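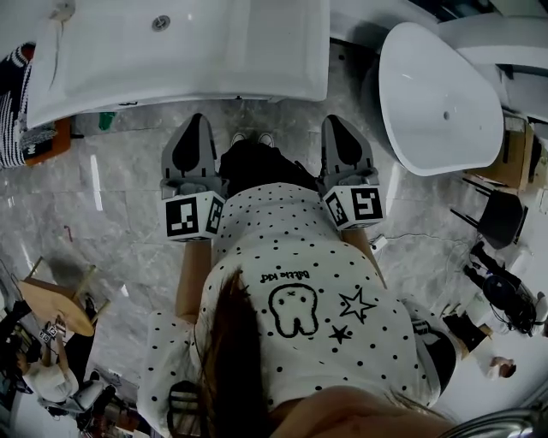
When should a new washbasin be taken out of its box? On the morning it is to be fitted, once the countertop has been measured a second time.

Readers of this blog have followed the bathroom work since June, and the choice between a rectangular basin and an oval one has taken longer than planned. Krystyna Wróbel, who advised on the plumbing, favors the rectangular model for its depth. The author prefers the oval — it leaves more room for soap and towels.

Both remain under consideration. The drain parts have been ordered from Kolteo, and delivery is expected in nine days.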